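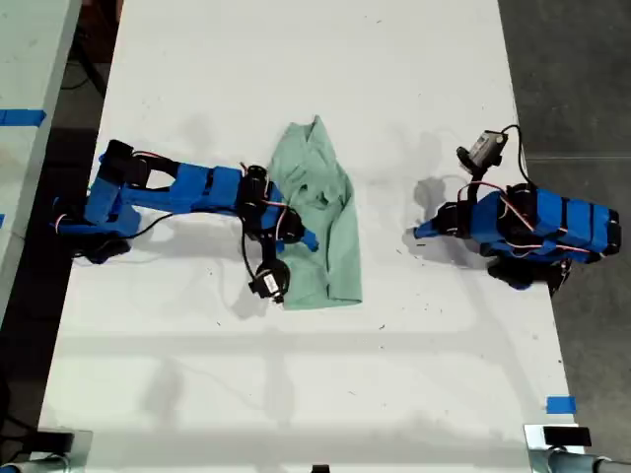 ## Minutes of the Scripture and Study Group, January

**Present:** Lorraine Hollis (chair), Irfan Gunawan, Pieter Lambrechts, Socorro Bermúdez (minutes)
**Apologies:** Wilson Cuadros
**Start:** 7.15 pm

### 1. Opening and previous minutes

Lorraine opened with Psalm 130. The previous minutes were accepted with one correction: under item 4, "Colossians 3" should read "Colossians 1".

### 2. Lent course: choice of text

Two proposals had been circulated before the meeting.

(a) The Letter of James, complete, over five evenings. Proposed by Pieter.
(b) Selected parables from Luke, one per evening. Proposed by Wilson, in writing.

Pieter said that James can be read aloud in full at the first session and that the chapter divisions fit the five evenings without adjustment. He accepted that 2:14–26 would need more time than the rest of its chapter and suggested moving 2:1–13 back to the first evening.

Irfan asked how the course would treat James 2:24 beside Romans 3:28. In his view the two should be printed on the same sheet, with Genesis 15:6 underneath, as both writers quote it. Pieter agreed. Lorraine asked that the notes set out the difference in how each writer uses "faith" before any attempt to reconcile them.

Wilson's paper argued that parables are easier for people who miss a week. This was noted. The meeting preferred (a), and Luke will be held over for the autumn.

**Agreed:** James, five evenings. Pieter to draft the outline.

### 3. Translation for the printed sheets

The group compared three English versions of James 1:2–8. The main difficulty was the word given as "double-minded" in verse 8. Socorro thought the literal form should stay, with a short note pointing to 4:8, where it comes up again. Irfan would rather have "divided" in the text and the literal form in the margin.

No decision was reached on the wording. It was agreed that one version should be used throughout and that alternatives should go in the notes only. The copyright line must appear on every sheet — it was left off two of the Advent ones.

**Action:** Irfan to check the permission terms for the preferred version and report by email.

### 4. Printing and costs

Ikano have quoted for 60 booklets of 18 pages, stapled, black only. The quotation assumes that final copy is supplied as a single file. Loose sheets would be cheaper but were not returned in good order last year. 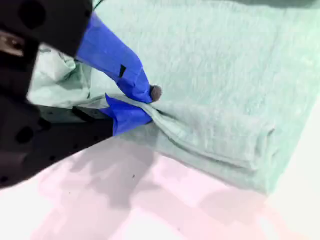 Lorraine asked whether the reading plan could go on the back cover, which would save an insert. Socorro confirmed that it could, provided each day's entry is kept to a reference with no comment. Notes for each evening are to be no longer than 900 words, including quotations. Pieter asked for the second evening to be exempt. This was refused, but he may use the blank half page at the end of chapter one.

**Agreed:** booklet format, 60 copies.
**Action:** Socorro to confirm the order with Ikano once the outline is settled.

### 5. Leading the evenings

- Evening 1 (James 1:1–2:13): Lorraine
- Evening 2 (2:14–26): Pieter
- Evening 3 (3): Irfan
- Evening 4 (4): Wilson, subject to his agreement
- Evening 5 (5): Socorro

Each leader is to prepare three questions, at least one of which can be answered from the passage alone. Irfan raised James 5:14 and asked whether the last evening should include prayer for the sick. Lorraine said this should be offered after the close, separately from the discussion, so that people are free to leave. Socorro to speak to her about the form of words.

### 6. Other business

Psalm 13 was suggested for the midweek reading in the second week of the course. Accepted.

Pieter reported that two commentaries on Hebrews are missing from the shelf. Borrowers are to be reminded to sign the book.

The meeting closed with the Grace at 8.50 pm.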